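**Shared study spaces and noise: results**
Albertina Cunha and Baptiste Pichon, 27th June

## 3. Results

We received 301 usable surveys from the Hollberg and Samir buildings. The meter logged 1,317 readings, of which 625 came from Hollberg. Readings with a flat battery warning were removed before analysis.

Hollberg was louder in the afternoon. Samir stayed level through the day – its carpet was replaced in October, and we did not test the old one. Students in both buildings rated speech as more distracting than ventilation noise.

## 4. Limits

The meter was not recalibrated between buildings. Survey answers were self-reported, and first-year students are over-represented.

Renders, all from one setting:

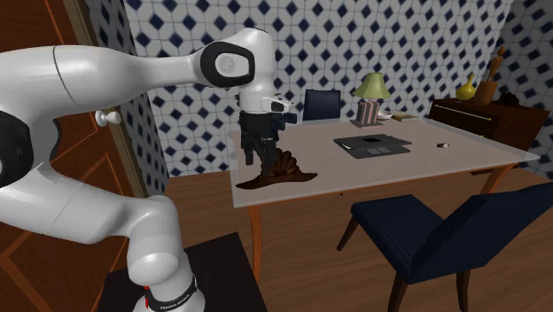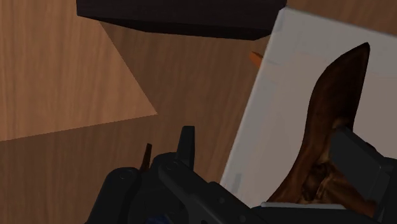
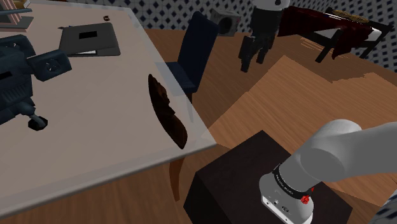
A repeat study should log both buildings at the same time and record how many people are seated. We would also change question six, which several students read as asking about their own noise. The raw readings are in Appendix B, sorted by building and hour.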